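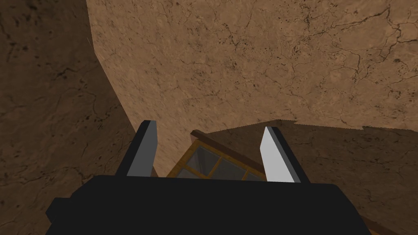 Week 5: Demonstrating by remote control

Welcome back! This is the week most people enrol for. Up to now you've been planning motions on paper and letting the solver do the driving, and from here on you're the driver. You hold the controller, the simulated arm follows your hand, and every motion you make is written to disk as a demonstration the policy will learn from later.

Read sections 5.1 to 5.3 before the lab. Section 5.4 makes much more sense once you've had a go.

5.1 Two ways to show a task

Kinesthetic teaching means taking hold of the arm and moving it yourself. It's lovely for contact-heavy work because you feel the resistance through the robot's own joints, but your body ends up in the camera view, and a heavy arm is tiring to push around.

Teleoperation keeps you out of the workspace. You lose most of the sense of touch and gain clean images, and you're looking at the same wrist view that the policy will get. We use teleoperation all term, through the Plorix controller (the grey handset, not the older one with the sticky trigger — please leave that in the drawer).

A habit worth building early: drive from the wrist view alone. If you sneak looks at the overhead window you'll act on information the policy never receives, and your demonstrations will be full of moves it has no way of explaining.

5.2 Anatomy of a good demonstration

Start with the fingers open. Line up in the plane of the table first, then come down. Slow down near the object, pause for a beat, close, pause again, lift. Those pauses feel silly while you're doing them, but they give the learner a clear moment where the gripper command changes.

Thin things lying flat are the best practice there is. With the slim green piece on the wooden tabletop, you want it sitting between the two fingers before you think about closing. Look at its angle too. It lies on a diagonal, so check your wrist rotation before you descend.

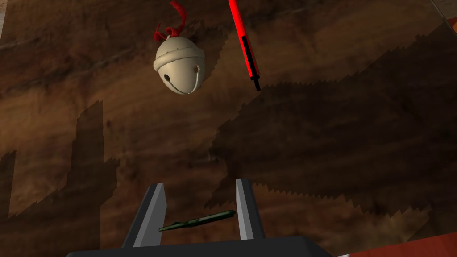
Should I throw out a demonstration if I overshoot and have to correct?

Keep it, as long as the correction is deliberate and the task gets finished. A policy trained only on perfect approaches has never seen what to do when it's two centimetres off, and small recoveries teach it exactly that. Discard the run if you dropped the controller, lost tracking or wandered about deciding what to do.

5.3 Clutter and shadow

Things that aren't part of the task still matter, because the learner will happily latch onto them. The cream bell on its red ribbon and the red rod with the black tip are both well up the image from the green piece, and a careless dataset could teach the arm to steer by the bell! Vary your starting pose between runs so that no single background cue predicts the right motion.

Shadows deserve the same care. The jagged dark patches across the wood come from the renderer's shadow settings, and the target lies inside one of them. Colour gets muted there, so don't count on bright green to find it.

The reference set on the Mallero drive has 351 demonstrations, recorded by Veikko Pelkonen and Deok-su Koo in August. Open a few of each. Veikko is quick and direct, Deok-su is gentler on the final descent, and a policy trained on both sets behaves differently again — a great thing to play with if you finish early.

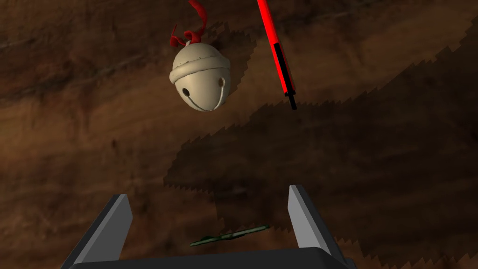 Grímsdóttir School of Engineering | Robot Learning Teaching Group

5.4 Lab task

Work in pairs, one driving and one logging, and swap halfway.

1. Load the tabletop scene in Flulleo and check that the wrist view is live.
2. Spend ten minutes driving with recording off.
3. Record 5 demonstrations each. Return to a new starting pose every time.
4. Replay each one and mark the step at which the fingers begin to close.
5. Trim any run longer than 1,000 steps, or record it again.

Hand in your log and one paragraph on whichever run you'd least like a robot to copy. Bring the controller back charged.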